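Steamed buns and a stubborn dough
6/9/23

So I've been on a bread kick all summer, and the one that finally beat me was the steamed kind. I can turn out a decent sandwich loaf half asleep. Buns? I went through most of a bag of Hollis flour before I had a batch I'd serve to another person.

My first mistake was kneading like I do for a loaf. I figured more is better, so I went at it until my wrists hurt, and the dough fought me the whole way. Then I let it rise way too long while I was on the phone with my sister (she's redoing her bathroom and there is a LOT to say about tile). By the time I got back it had climbed out of the bowl and smelled like a brewery. I steamed it anyway. They came out wrinkled like old socks and my husband ate two of them with jam, bless him.

Araceli Cortés, who I used to work with and who makes these every weekend, told me to quit guessing and weigh things. So I dug out the scale. For a small batch I now use 98 grams of warm milk, a spoonful of sugar, and enough flour to make a dough that feels like an earlobe. Her words! I stood there in the kitchen pinching my ear with floury fingers, and you know what, it helps.
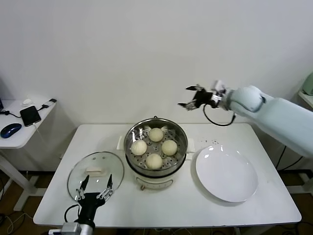
The other thing she told me was to go easy on the second rise. I give the shaped buns 28 minutes now, on little squares of parchment, and I set a timer because I know myself. In winter I'm guessing it'll need to be longer. When you pick one up it should feel light for its size — kind of like a marshmallow.

I also stopped yanking the lid off the second they're done. Heat off, wait 3 minutes, then open it slowly and away from your face. I'm impatient, so this is the hardest part for me by far.

Fillings are next. I tried a sweet potato one last week that leaked everywhere, and I have a pork and scallion one in mind if the store ever gets decent scallions again. My mother-in-law wants red bean, and she's visiting later in September, so I've got a little time to practice. If you have a red bean paste that isn't tooth-achingly sweet, please leave it in the comments!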